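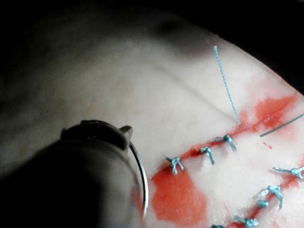

Photo: Govudcombe Skills Lab, wrist camera

Teaching a suture knot by remote control

Start with the slack. New operators always want to go straight to the knot, and I get it, the knot is the fun part! But a robot that learns from your demos will copy every wobble you make while you hunt for the thread, so get comfortable moving the thread around before you record anything.

Set the hand controller to its slowest scale. In Nokar that's the motion slider, and I leave it at 39 for close work. Rest both elbows on the table. Press record, wait for the tone, then move.

Do one knot per recording. Bring the thread across, make the loop, pull it snug, let go, back away. Stop there, even if it went beautifully and you're dying to do the next one. Short clips are so much easier to sort later. Our first good Imier model was trained on 400 of them, and we threw out 361 before we got there.
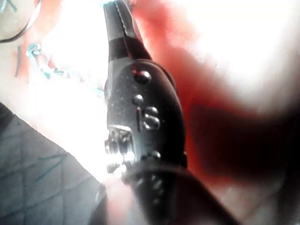

Grip practice comes next, and it deserves a whole afternoon. Drive the fingers in slowly and close them at half force, then add a little at a time. With a black metal tool like this one, take hold down near the handle and leave the jaws clear, pointing away from you. Tilt the wrist a few degrees each way. If the tool shifts in the fingers, open up and take the grip again before you save the clip.

Name your clips as you go, task first, then operator, then take number. Mark the bad ones the same day, while you still remember what went wrong.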